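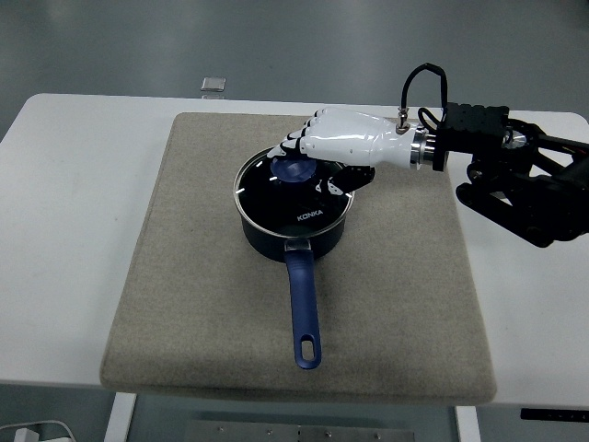
Figure 2. Lidded saucepan on a square felt pad.

3.2 Simmering with the lid on: what households told us

Lids are a wonderfully rich subject once you start asking people about them. In the interviews carried out in Udcombe and Jundale, the question that opened up the longest answers was the plainest one we had: "When you cook dried beans, what do you do with the lid?" We had set aside a couple of minutes for it. Several people talked for 20, and one household in Jundale fetched three generations of cooks to settle the matter between them.

In all, 37 households kept a cooking diary through June, noting the dish, the pan used, the position of the lid and the time the heat was turned off. The diaries gave us 689 usable entries. Glass lids such as the one in Figure 2 were treated as a separate class from solid metal lids, following the scheme proposed by Condori, and this turned out to be a very fruitful choice. Cooks with glass lids described looking in on the food; cooks with metal lids described listening to it. The second group had a lovely vocabulary for this. Rice "ticks" when the water is nearly gone, lentils "mutter," and milk goes quiet just before it rises.

The differences carried over into how the lid was handled. Diary keepers with metal lids wrote far more often about lifting the lid to check, and many did so on a fixed routine, after a radio bulletin or once the table had been laid. Those with glass lids lifted theirs mostly to stir or to taste. We had expected a gap of this kind, but we had not expected people to be so aware of it themselves. Ásdís Lauritsen, who led the Udcombe interviews, noted that cooks who owned both types would pick the metal lid for dishes they trusted and the glass one for dishes they were still learning.

A second theme was the tilted lid. Recipes tend to say "partly covered" and leave it there, yet almost every cook we spoke to had a personal rule: a wooden spoon laid across the rim, a gap the width of a finger, the lid pushed back toward the wall so that the steam rises away from the face. These rules were taught by hand and hardly ever written down. In 16 households the rule could be traced to a named relative, usually a grandmother or an aunt, and in two of these the relative's own lid was still in use on a newer pan that it did not quite fit.

Then there is resting – the period after the heat is off and before the food is served. We coded it only as a yes or no at first, and Eze rightly pushed for more detail after reading the early diaries. Resting was close to universal for rice, common for beans and rare for soups. It was also the stage at which the pan was most likely to leave the stove. Trivets, folded towels, cork mats and felt pads all appear in the entries, and the choice seems to depend more on what the family table is made of than on the dish.

We return to resting times in Section 4, where the rice entries are compared with the older Bondia interviews collected by Sveinbjörnsson.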